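Small pedal bin for a carpeted sitting area – where do you put it and how do you keep it clean?

4 min read

Retno Lubis
Hi all. We have a little waiting corner at work, two armchairs, glass table, striped gray carpet. People eat there. Granola bars, clementines, those tiny coffee creamer cups. Boss finally said ok to a trash can but "nothing ugly" and nothing that will wreck the carpet. Carpet was new in February and she is still very protective of it.

I was looking at a small pedal one from Drosent but I have questions. Does a step bin even work on carpet or does it tip/slide when you step on it? Right beside the chair or over by the wall? And what do you do about drips, since someone WILL throw half a coffee in there. Can't use a big mat, she vetoed the mat already. Also the cleaning crew only comes 2 times a week so it can't stink in between.

Thanks in advance, need to order by end of week.

Branwen Humphreys
We did this in our front office. Short version, go small, go pedal, go against the wall.

Long version. Step bins are OK on low pile carpet. On thick stuff the pedal can drag and the lid only comes halfway up. Try it in the store if you can, put it on a rug sample and stomp on it. Ours slid backward every time until we pushed it right up to the baseboard, now it has nowhere to go. It does leave a scuff on white paint though so stick a couple of felt pads on the back, up high where the hinge is. The hinge is what hits the wall.

Do NOT put it right up against an upholstered chair. I did that first. Somebody misses, and now there's yogurt on the fabric. Leave enough room to get the vacuum head between the chair and the bin. Close enough that people don't have to go hunting, but they should have to stand up or at least lean.

Drips – put a folded paper towel UNDER the liner, inside the bin. Change it when you change the bag. If there's a lift-out bucket inside even better, rinse it in the sink friday afternoon and leave it upside down overnight. Dish soap is plenty, I wouldn't use bleach anywhere near that carpet.

For coffee on the carpet itself: blot, cold water, blot again. Don't scrub, it fuzzes the pile. Striped gray hides a lot tbh, more than the plain beige we had before.

Smell. Empty it yourself on the days the crew doesn't come. Takes 5 minutes, and that's with walking to the dumpster. Baking soda in the bottom if someone had tuna.

Izzati Sembiring
just get a lid in a bright color. we had a gray one and people kept leaving wrappers on the table becuase they didnt see it

Hakim Entili
Agree with most of what Branwen said. Adding a few things, typing fast, on break.

Color – yes to what Izzati said. A dark body doesn't show shoe marks and a loud lid gets noticed. If the boss hates loud, match it to something you already have, a cushion or whatever. Yellow goes fine with gray and off-white. 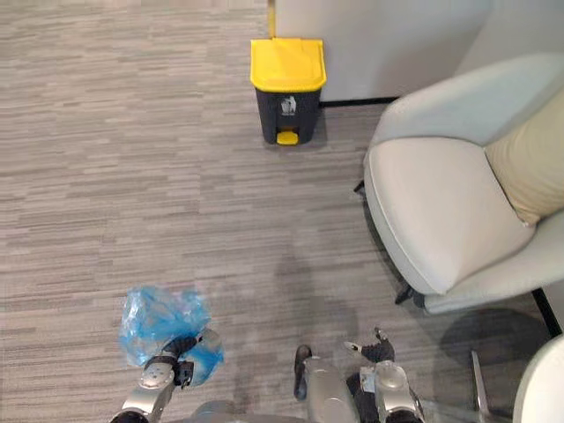
Size is where everyone goes wrong. They buy big so they can empty it less, then it sits there half full of banana peel for a week. Small fills up, somebody has to deal with it, no smell. Buy one roll of 500 liners, the cheap ones, and leave a few spares folded in the bottom under the bag in use. Then whoever takes it out has no excuse.

Carpet dent. It'll leave a mark if it never moves. Shift it a few inches when you vacuum. If you've already got a dent, ice cube on it, let it melt, fluff with a spoon. Works on chair leg dents too, did it under ours after we moved the seating.

Pedal squeak, tiny bit of silicone spray on the pivot. Spray a rag and wipe it on, dont spray near the carpet.

And liquids, I'd put a little sign up or just tell people to pour it in the sink first. Half of them will listen.

Never had the Drosent so can't say. Ours is a Ritow, pedal has held up fine, lid got a bit loose.

Retno Lubis
Thank you both, all three I mean. Going small, against the wall, bright lid if she lets me. Did not know about the ice cube thing, trying that tomorrow under the armchair.

Contact us | © Brikum Community Help | Back to top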